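Plolomo Neighbors Board > Home & Kitchen > Hand washing vs dishwasher, settle this

faltside_jo
Original post
ok so we moved into the rental over in Faltside and the dishwasher is dead. landlord says July maybe. So it's me and the sink. My sister swears hand washing uses way more water than a machine and I should just buy a used one. I say no way, not for two people. Who's right?

Also how do you all dry stuff. Towel or rack. Counter is tiny.

gristmill50
Reply 1
Sister is right if you leave the tap running. You're right if you use a tub. Fill one side with soapy water, rinse in the other, done. I did it that way for 14 years, water bill never budged.

parri_road
Reply 2
Disagree with the tub thing. Rinsing in standing water is gross by the fourth plate. Running rinse, low stream, quick.

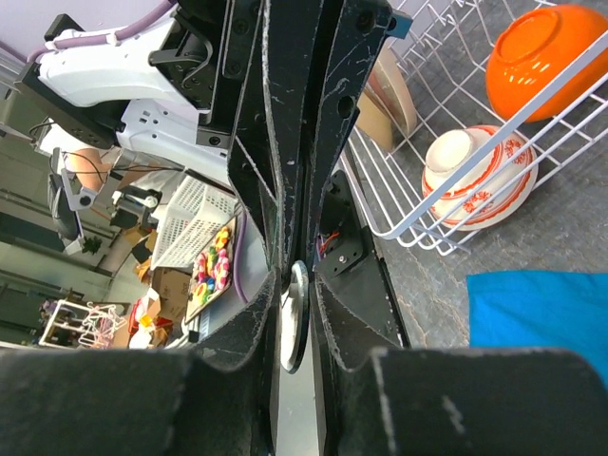
Scratches are the other thing to watch with hand washing, people go at everything with the green scrubby and then wonder why it looks tired. Soak first. Use the soft side. Same deal with anything dark, black pans, black spatulas, black trays — the wear comes up white and chalky like on that scuffed black plate on the left finger, and no amount of soap gets it back. I ruined a good skillet that way in one weekend.

faltside_jo
Reply 3
guilty on the green scrubby. what about baking soda

parri_road
Reply 4
still abrasive. fine on a mug with tea stains, not on a dark finish

widmont_wren
Reply 5
Rack, always rack. Towels just move germs around, and then you've got a wet towel and nowhere to hang it. I got a wire one at the Widmont flea market on Sunday, $20, should of bought two. Things I'd look for:

1. Dividers that stand up straight. Plates need air on both sides or you get that wet ring on the bottom. White wire with vertical dividers is the classic and it works fine, two plates leaned in there like this pink one with the branches and leaves and the cream one dry without you touching them.
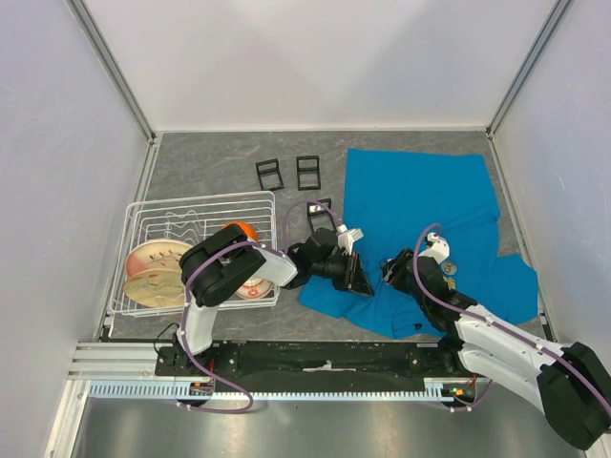 2. Feet with rubber on them. Mine slid right off the counter first night, lost a bowl.

3. Some kind of tray underneath, tilted to the sink. Flat trays grow slime.

4. Separate cup for the silverware. Forks up, knives down, don't @ me.

gristmill50
Reply 6
Forks DOWN. you're putting your hands all over the part that goes in your mouth

widmont_wren
Reply 7
wash your hands then?? they drain better up

gristmill50
Reply 8
we're not doing this again, the last fork thread went 342 posts

slowboil
Reply 9
Towel person checking in. Rack takes up half my counter and then dishes just live there for days. Flour sack towels, buy a stack, wash them hot. Five minutes and the kitchen's clean. With a tiny counter I'd go towel, or one of those racks that folds.

parri_road
Reply 10
folding ones pinch your fingers and the hinges rust. had two. both in the trash

faltside_jo
Reply 11
ok going with tub for washing, low stream for rinsing, plain wire rack. sister still says used dishwasher. she can come instal it then

slowboil
Reply 12
get the towels too. you'll see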